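Tanum streaming box, reviewed after one winter of comedy shows and gossip

I bought the Tanum box in October, mainly for one reason. My mother-in-law, Safta Costache, lives with us and she follows three comedy talk shows, two singing contests and one celebrity news program which I will not name here. On our old television the apps had become so slow that she could make a tea between pressing the button and seeing the picture. So this review is written from the point of view of a household that watches mostly light entertainment. If you want to know about games or very loud action films, I am not the right person.

The set-up took longer than the booklet promises. You connect the cable, choose the language, and then the box wants an account. I had to type an email address with the arrow buttons, letter by letter, and I made a mistake in the password 3 times. After this it downloaded an update and restarted. The colour was a little too strong at first, all the hosts looked like they had been to the beach, but there is a setting called Natural which repairs it.
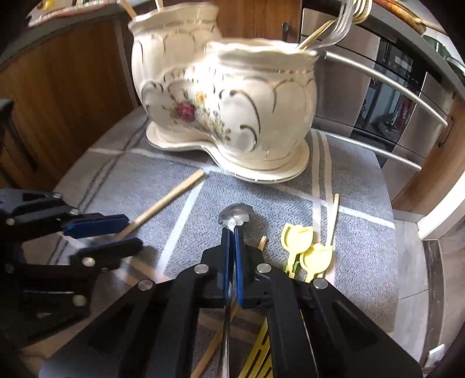 The menu is divided into rows, and you can decide which row comes first. I put the talk shows on top and the news at the bottom, and Safta has now learned to find everything by herself. What I like very much is that the box remembers the guest and not only the show. When a comedian she enjoys is announced as guest on some other program, a small star appears in the row called For You. In January one of her favourite judges was replaced on the singing contest, with a lot of angry comments everywhere, and the box showed her his new series on the same evening. She was very satisfied.

Less good is the gossip channel called Prera, which comes already installed. It cannot be removed, only hidden, and after each update it is visible again. The headlines are written in capital letters and most of them promise a fight between two actors that you do not find in the article. I also don't like that it starts to play a video with sound when you stay on it for a few seconds.

The catalogue says 2,354 titles in the comedy section. I did not check this, but I noticed that many of them are single episodes, listed separately, so the real choice is smaller. Older sketch shows are missing. For these we still use the Ferach subscription, and it works on the box without problems. 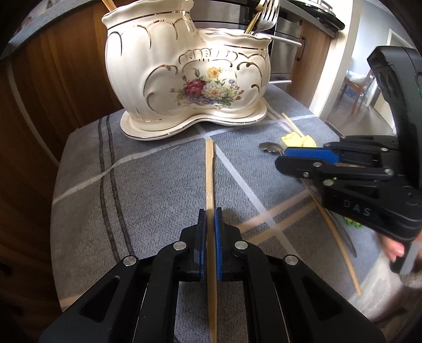 Now the remote, because here I have my biggest complaint. It is short and very smooth, the buttons are all the same size, and in a dark living room you cannot feel which one is for volume and which one is for going back. Twice we have left a show in the middle of the final joke. I would prefer something long and slender with a blunt, squared end, like a plain stick of light wood, so the hand understands at once which direction it is pointing. The older Tunstall remote was ugly, but it had this quality. My neighbour Reece Sedgwick has the same box and he put a rubber band on his, and I have now copied him.

The sound is clear for voices. There is a function called Speech Up, with 7 levels, which makes the dialogue louder and keeps the applause of the audience lower. We have it on level four. For the singing contests it must be switched off, otherwise the music sounds like it is coming from a neighbour's garage – and you have to switch it back again afterwards, as the box doesn't save it for each program.

Subtitles are good on recorded shows and late on live ones. On the awards night the text was so far behind that the winner was already giving thanks while we were reading the names of the other nominees. I wrote to the customer service and received a polite answer after two days, with the advice to restart. I restarted. It was the same.

The price was 100 dollars on sale and I think this is fair. At the full price I would wait.

My rating is four stars out of five. One star is missing for the remote and for Prera together. If they change the remote, I will come back and correct this review.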